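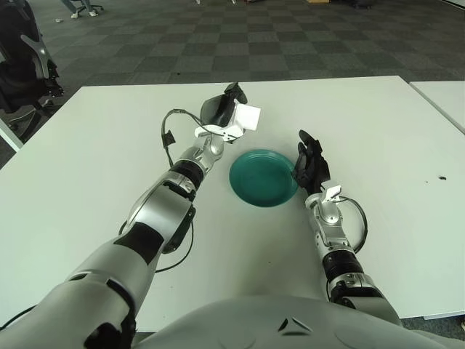
A teal plate on a white table, with something small, white and folded standing by.

Home Features Kitchen Table Makers Subscribe

The One-Plate Table
By the Features Desk | September

There is a drawer in my kitchen that holds nothing but napkins, and for years I thought of it as the most grown-up thing about me. There are paper ones left over from birthdays, a stack of linen squares I iron when the weather turns cool, and a set of checked ones that came with the house and have outlasted two stoves. What I never gave much thought to was what went underneath them, or next to them, because the plates were simply the plates. They were white, they stacked, and when one broke I bought another.

It was a teal plate that changed my mind, and I know how that sounds. I found it on a back shelf at Plundis, the secondhand housewares barn out past the feed store, where I had gone looking for a colander. It was round and shallow, with a low rim and a flat middle, somewhere between green and blue depending on which window you carried it to (I carried it to all of them). I paid 299 cents for it, because the woman at the register prices everything in cents and enjoys watching people work it out. I forgot the colander.

At home I put it down on the white table and stood there a good while with my coat on. A deep color on a pale table does something that a white plate never manages. You notice where it is. If it's a little off to one side you want to nudge it over, and then you want to put a napkin by it, and before long you're setting the table at four in the afternoon with supper nowhere in sight.

I have since become a bit of a bore on the subject. The old Lasico catalogs, which my aunt kept in a hatbox and which I have now read cover to cover, had firm ideas about setting a place. Plate first, a thumb's width in from the edge of the table. Napkin to the left, folded square, with the open corner facing the diner. They also wanted a fish fork, and I've let that one go. But the plate-first rule is a good one, and I wish I'd learned it sooner, having spent most of my life laying out the forks and then shoving everything sideways to make room.

As for the napkin, I've come around to the plain square fold. I went through a phase with fans and a brief, regrettable one with swans. A small white square next to a colored plate is about as much as a weeknight can stand, and it works just as well in paper as in cloth. Fold it in half, fold it in half again, press the crease with the side of your hand – that's the whole business. If you use linen, iron it flat first and fold it by hand afterward, so the edges stay soft and it opens easily in the lap.

The trouble with one good plate is that you start wanting 2, and then a houseful. I drove up to the Arnardóttir pottery that summer, a long pretty drive with a bad sandwich in the middle of it, and saw shelves and shelves of sea greens, no two quite alike. The shop keeps a notebook of glaze tests by the door, 500 of them, each with a little chip glued to the page, and visitors are welcome to turn the pages as long as they've wiped their hands. I stayed until closing and came home with a single bowl.

I've stopped hoping to match my plate, and I like it better that way. It goes at whichever seat needs cheering up. Guests get it on their birthdays, and whoever had the worst day gets it the rest of the time, with the white ones filling in on either side – they look the better for it, too.

If you want to try this at home, Brurkico sells mismatched single plates out of open crates near the back wall, and the crates are refilled in the morning. Bring newspaper for wrapping. They never have enough.

Contact us | Copyright Features Desk, all rights reserved | Back to top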